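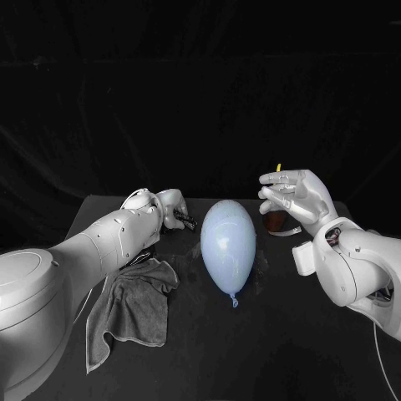
March, workshop notebook, prototyping tool

Right, copying hotspots between screens is finished, so this week I've been on the thing people moan about most in the inbox, which is version history. At the moment if you drag a layer somewhere daft and close the tab, it's gone. We want a proper list down the side where you can click back to any earlier state of a screen.

First go was simple and a bit stupid. I saved a full copy of the project every time anything changed. Lovely for the small test file, awful for Orcombe (the big one, 300 screens, everybody's favourite for breaking things). After 99 saves the sidebar took so long to open that I went and made tea. So that's out.

Second go saves only what changed, plus a full copy every 500 edits so we never have to replay too much. Much better! Orcombe opens its history in almost 700 milliseconds now, and Birkia, the small file, feels instant. I'd still like Orcombe quicker but I can live with it.

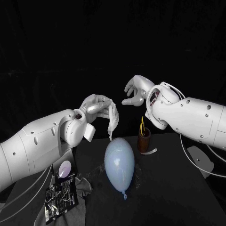
Things that still go wrong:

Restoring a screen brings back its links, but if the screen they point to has been deleted since, you get a link to nowhere. Tapia did this every time I tried. I think we should keep the link and show it greyed out – deleting it quietly feels rude.

Comments. Do they roll back with the screen or stay put? I've left them where they are for now. Shout if you disagree, I've changed my mind twice already.

The time labels say "0 minutes ago" for anything fresh. Should be "just now". Small, but it bugs me.

Undo after a restore works in the browser and does nothing at all in the desktop app. No idea yet. I suspect the shortcut gets swallowed before it reaches us.

The branch is called grandedley if you want a poke round, after the demo project I built it against. Please don't merge it, the old save code is still in there and I want to pull that out first. Desktop undo is next, then the greyed-out links.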